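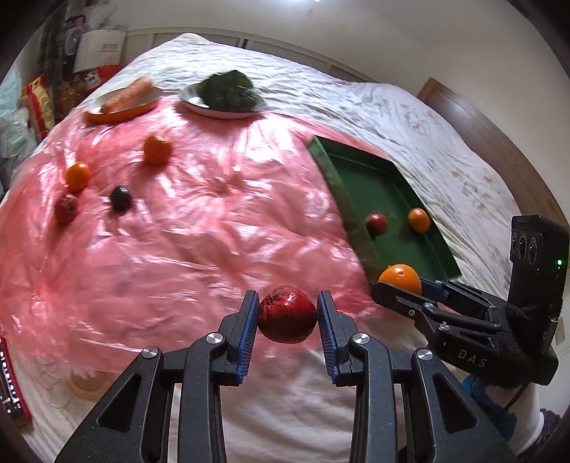 Fourie

Progress report to the Musarura Fund, March

We have reached the end of the second phase of the produce sorting work, with most of the fruit intact and the budget in better shape than the plums. The fund asked for short reports this year, so I will try.

Sorting still happens in the back bedroom. The bed is the only flat surface of any size in the house, and it now wears a pink plastic sheet over the white one. Apples and oranges go to the green tray, and the vegetables have plates: the carrot has the orange-rimmed one and the broccoli the metal one. The plum has no assigned place. I raised this in the last report and intend to go on raising it.

Since the last report we have logged 1,443 placements, of which 115 had to be thrown out, mostly for fruit that rolled off the sheet towards the headboard. The bed has a dip in it. The Kakar tray has been a great help, having sides.

Spending was modest. Fresh produce remains the largest item, and we replaced it 2 times. Some apples have gone wrinkly, but I have kept them on, as your guidelines ask for "a realistic range of condition" and they are certainly that. The Hundska storage boxes are on order, after which the shelf in the corner may become a shelf again.

Still to do: 21 sessions, a decision on the plum, and a firmer mattress if the fund can be persuaded. A quote is attached to the budget sheet.

We use cookies to improve your visit. Accept all | Manage settings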